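The Island That Learned to Share Its Boardwalk

Get to Vistthorpe before nine in the morning and you'll hear the place before you see much of it. Terns, mostly, thousands of them, wheeling and bickering over the salt marsh while the mist is still sitting in the channels. I have walked a lot of coastal trails, and I can't remember one that had me grinning so early in the day.

The marsh trail starts at the old ferry landing and runs out over the mud on a boardwalk that goes on for 3 glorious miles. It used to be a mess. On a summer weekend the line for the viewing platform backed up past the parking lot, people stepped off the planks to get around one another, and the birds abandoned the closest nesting bank altogether.

So the island tried something new. Since last spring, a maximum of 294 walkers have been allowed on the boardwalk at any one time. There's no website to wrestle with and no ticket to print. You pick up a wooden token from the rack at the landing, hang it around your neck, and drop it back when you're done. If the rack is empty, you wait, and waiting is a pleasure too, with the bakery window open right across the road (get the cardamom knot, get two!).

What a difference it makes. I had whole stretches of marsh to myself, on a Sunday, in July. Halfway out, the trail bends around Endach Point and the view opens up all at once: silver water, purple sea lavender, and far off, the red roofs of Bassey on the mainland. The nesting bank is busy again as well. I lay flat on the planks and watched a pair of chicks squabble over a fish nearly as long as they were.

Some shop owners worried that fewer walkers at once would mean fewer customers. The ones I talked to now say visitors stay longer and wander into the village for lunch while the tide turns. The smokehouse has added tables out back, and the bike rental stand was out of bikes by ten.

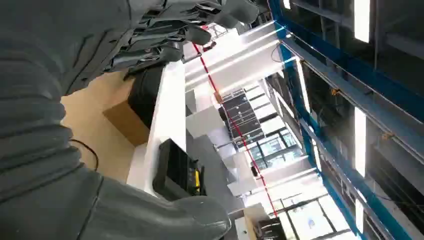 A brown cardboard box, a black case and a long white panel.

If you'd like to stay over, and you should, the Fillex guesthouse has plain, bright rooms facing the channel, and breakfast comes with smoked eel whether you ask for it or not. Evening is the best time for a second walk. Most of the day-trippers have caught the ferry back by then, the tokens are all hanging on their pegs, and the light over the mud turns the color of apricots.

Bring a windbreaker, even in August. The last ferry to Bassey leaves at half past eight.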